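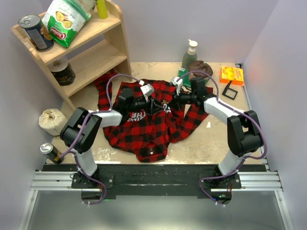
The case against folding long sleeves first

Feb 13, 2023

Most folding instructions for a long-sleeved top begin with the sleeves. I think this is a mistake, and the mistake starts earlier, with the assumption that the garment is already flat when the instructions begin.

A top that comes out of a basket is seldom flat. The body is bunched, one sleeve points somewhere useful and the other is underneath. The first operation should therefore be to find the hem and the neck and pull them apart until the body lies as a single double layer. Sleeves can be ignored until that is done. If they are dealt with first, every correction to the body moves them again, and the work is repeated.

The usual objection is time. Last September I timed both orders on the same pile of washing. Sleeves first took longer on every heavy garment and made no difference on thin ones. Thin cotton slides over itself and forgives almost anything. Brushed cloth grips itself, so a crease trapped between front and back has to be lifted out by hand, and stroking the top layer only pushes it sideways. 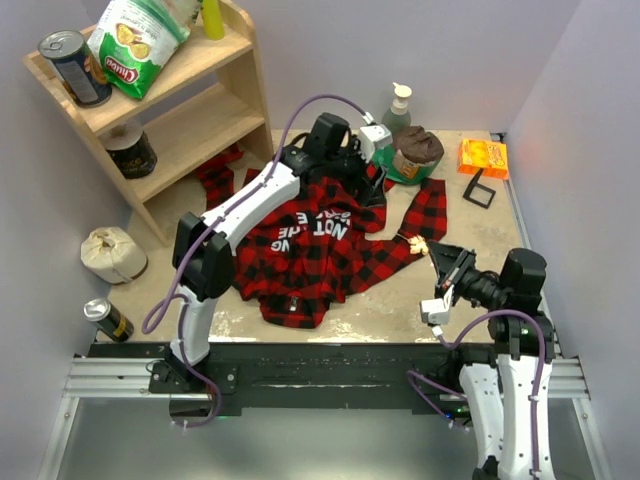

Pattern matters more than it is given credit for. A large check, such as a red and black buffalo plaid, is a ready-made ruler. When the bands run straight from hem to shoulder the cloth is square, and when they bend there is slack to be taken up at that point. Plain fabric gives no such reading and has to be judged from the side seams. Printed lettering is a poorer guide, as it is often set slightly off level to begin with, but a word broken in the middle does show where a fold is hiding.

The surface deserves a mention. A table is better than a bed, which sinks under the hands and puts back the wrinkles just removed. It should be wide enough for at least one sleeve to lie out at full length. Things kept at the back of the table are a nuisance mainly because sleeves end up beside them or under them, and I would clear them before starting.

My own order is as follows. Body flat, hem to neck. Side seams straight. Each sleeve drawn out sideways, then turned in across the back so that the cuff points to the hem. Sides in by a quarter, then fold from the hem in 3 sections. A hood, where there is one, goes down over the back before the sides come in.

Folding boards do not change any of this. A board fixes the final width and nothing else, and a bunched top folded round one comes out as a neat rectangle with the same creases inside it.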